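Chapter 6
When the Kitchen Staff Share the Work

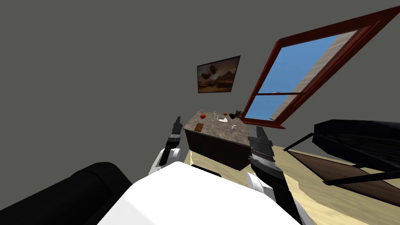 6.1 A new pair of arms

Golcombe runs a canteen that serves 600 meals a day. In April the firm began planning for a two-armed robot to clear counters and put away mugs and glasses. It was tried out in simulation first, at a kitchen counter with a sink.

Catalina Navarrete, the kitchen manager, expected questions about pay. Most of the 60 staff asked about their hours instead, and who would be called when the robot stopped.

This chapter looks at how tasks are divided, how shifts change and what training people need. Key terms are listed on page 108.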